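Two weeks of teaching in a small kitchen

Sep 26, 2026

When I started at Wastatbridge in May, I thought the robot would be the difficult part of the work. I am a mechanical person, I like joints and motors. Now most of my time goes to cupboards, drawers and jars, and to the question of how a human hand opens them.

Our way of working has two halves. In the first half somebody does the task with their own hands, with a camera on the head, and the arm does not take part. In the second half we sit with the remote controllers and drive the arm through the same task. Both kinds of recording go into the same training, and Meenakshi Bhardwaj, who leads our group, wants them to be as similar as possible. If the person opens the door before taking the pot, then the driver must also open the door before taking the pot.

For the hand recordings we go to ordinary homes. I prefer this to the test kitchen in our building, where I know every handle already and my hands have become lazy. In a strange kitchen I must look first. The one from this week has a gas cooktop with two burners, white tiles, and dark wooden cabinets under the counter. The task was simple on paper: open the cabinet below the cooktop, take out one thing, put it on the counter, close the door. 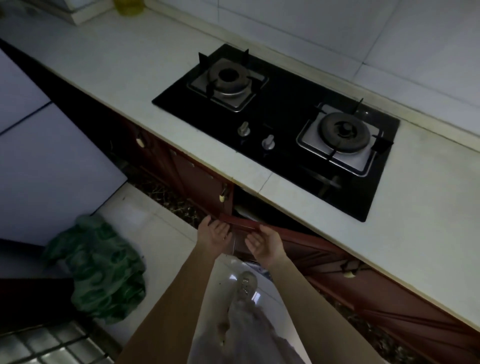

What my hands did without asking me

I have watched this recording many times. Both hands are on the upper edge of the door, and I did not plan it. The cabinets have cream-colored knobs, and in the task sheet I had written "pull the knob". I wrote the sheet myself, and still my hands went to the edge.

Levente Pap said we should throw the recording away. Zsolt Virág said we should keep it and change the sheet, and we discussed this through a whole lunch. Levente has a good point: our arm has one gripper, so it cannot copy a pull with two hands. But I think Zsolt is also right, people do open doors like this, and a model that has seen only knobs will know only knobs. In the end we kept it with a separate label. I also made 24 new recordings with one hand on the knob, which was quite boring, and my knees were not happy.

The remote half

Driving the arm is a different tiredness. I use the Vallo controllers, which have a trigger for the gripper and a small vibration when it touches something. The first day I needed 8 tries before I opened a door, and on 3 of them the gripper slid off the knob and I said some words in Hungarian that are now in the audio track. Andor Major told me to stop looking at the gripper and look at the hinge side, so that I turn around it and do not pull straight. It helped me very much.

We have now 512 recordings together, both halves. Next comes another kitchen, with drawers, and I have already written the sheet for it. This time I left the line about the handle empty until I see what my hands want to do.

Kristóf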